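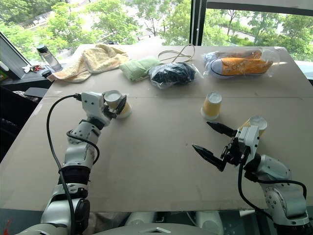

Memoria del proyecto: ¿por qué donan los fans cuando su actor favorito lo pasa mal?
Asignatura de Comunicación y Cultura Popular, segundo curso
Entregado el 5 de mayo de 2023

Empiezo confesando que el tema lo elegí un poco por egoísmo. Llevo años enganchada a Mistamell (sí, la serie de los faros, la que todo el mundo dice que se estropeó en la última temporada, y yo digo que no) y cuando la profesora nos pidió un fenómeno de fans para analizar, levanté la mano antes de que terminara la frase. Quería estudiar la colecta que montaron los seguidores de la serie cuando Diane Ouellet, la actriz que hace de la farera mayor, anunció que dejaba la gira de promoción por agotamiento.

Para quien no siga la serie, lo resumo. Ouellet publicó un mensaje cortito en julio diciendo que necesitaba parar, que había dormido mal durante todo el rodaje y que se iba una temporada a casa de su hermana. No pedía nada. A las pocas horas, en el foro Wernness, que es donde se junta casi todo el fandom en español, alguien abrió un hilo titulado "¿Qué hacemos por Diane?" y de ahí salió una recaudación para Sturnitz, una asociación pequeña que da clases de teatro a jóvenes con problemas de ansiedad y de la que ella había hablado en varias entrevistas.

Mi pregunta era bastante sencilla: ¿qué lleva a alguien a poner dinero por una persona que no conoce y que, además, no se lo ha pedido? Al principio la tenía formulada de una manera larguísima, con tres subordinadas y la palabra "parasocial" dos veces, y la profesora me la tachó entera. Tenía razón.

Cómo lo hice

Leí 300 mensajes del hilo original. No son todos, ni de lejos, pero me puse ese tope desde el principio para no volverme loca, y los cogí por orden, desde el primero. Los fui pasando a una hoja de cálculo con una columna para el tema principal del mensaje y otra para el tono. La del tono la acabé borrando, ya explicaré por qué.

Después hice una encuesta en el propio foro, con permiso de la moderación, y la cerré cuando llegué a 200 respuestas. También entrevisté por videollamada a cuatro personas que habían donado. Una de ellas, Quispe (es su nombre de usuaria y me pidió que la citara así), fue quien abrió el hilo, así que su entrevista es la más larga y la que más uso.

Lo de la columna del tono fue un desastre, lo admito. Había puesto "triste", "esperanzado", "enfadado" y "neutro", y resulta que la gente de Wernness escribe con ironía hasta para dar los buenos días. Un mensaje como "genial, otra actriz quemada, bravo a la productora" ¿es enfadado, es triste, es una broma? Se lo enseñé a dos compañeros de clase y cada uno me dijo una cosa distinta. La quité y me quedé solo con los temas.

Lo que me encontré

El tema que más se repetía en el hilo era la gratitud hacia el personaje. Yo esperaba que la gente hablara sobre todo de Diane Ouellet, de su salud, de lo mal que estaba, y muchísimos mensajes hablaban de la farera. "Me acompañó cuando suspendí las oposiciones", "la veía con mi madre en el hospital", cosas así. La actriz y el personaje aparecen mezclados continuamente, a veces en la misma frase, y no siempre pude saber a quién se le estaba dando las gracias.

El segundo tema era el enfado con la productora. Aquí hubo bronca, y de la buena. Una parte del foro defendía que donar a una asociación estaba muy bien pero que dejaba escapar a los responsables de las jornadas de rodaje, y proponía escribir cartas en vez de poner dinero. Otra parte contestaba que se podían hacer las dos cosas. El hilo se desvió durante varias páginas hasta que una moderadora separó la discusión en otro tema (que también me leí, aunque no entra en el recuento).

Y luego está lo de la experiencia propia. En la encuesta, la respuesta más marcada a la pregunta "¿por qué donaste?" fue "porque yo he pasado por algo parecido". La opción que yo había puesto convencida de que iba a ganar, "porque admiro su trabajo", quedó por detrás. Me sorprendió mucho y se lo conté a Quispe en la entrevista. Se rio. Me dijo: "Es que admirar admiramos a mucha gente, pero el mes que yo no podía salir de la cama me lo recordó ella con tres líneas". Me parece la mejor frase de todo el trabajo y no es mía, qué le vamos a hacer.

También pregunté por las cantidades, pero solo por tramos, porque me daba apuro pedir la cifra exacta. La mayoría había dado poquito, lo que cuesta una entrada de cine o menos. Varias personas escribieron en el apartado libre que les daba vergüenza haber dado tan poco, y que les ayudó que el contador de la página mostrara el número de donantes y no lo que ponía cada uno. Si lo hubiera sabido antes, habría incluido una pregunta específica sobre eso.

Problemas y cosas que haría de otra manera

El fallo más gordo es que encuesté a la gente en el mismo sitio donde nació la colecta. Quien no quiso donar, o quien dejó el foro harto de la bronca, casi no aparece. Intenté compensarlo difundiendo el cuestionario en otra comunidad, pero me contestaron 3 personas y dos de ellas ya estaban en Wernness.

Otro problema soy yo misma. Soy fan, doné (poquito también) y conocía de vista a varios de los usuarios. En las entrevistas me noté asintiendo demasiado, y en una de las transcripciones hay un trozo en el que acabamos comentando el final de la segunda temporada durante diez minutos. Lo he dejado en el anexo porque me parecía tramposo recortarlo, pero se puede saltar sin problema.

Escribí a Sturnitz para preguntarles cómo habían vivido ellos la llegada del dinero. Me respondieron muy amables, con una nota breve en la que agradecían la iniciativa y explicaban que lo habían destinado a pagar el alquiler de la sala de ensayos. Me habría encantado hablar con alguien de allí con más calma, pero se me echó encima la época de exámenes y no insistí.

Para el trabajo de tercero me gustaría seguir con esto y comparar la colecta de Mistamell con otra que haya salido mal, una que se quedara a medias o que terminara en pelea. Ya tengo un par de hilos guardados. Si alguien de clase sigue alguna serie con un fandom especialmente peleón, que me escriba, ¡por favor!

Anexos: cuestionario completo, transcripciones de las entrevistas y hoja de cálculo con los mensajes clasificados (sin nombres de usuario, salvo el de Quispe).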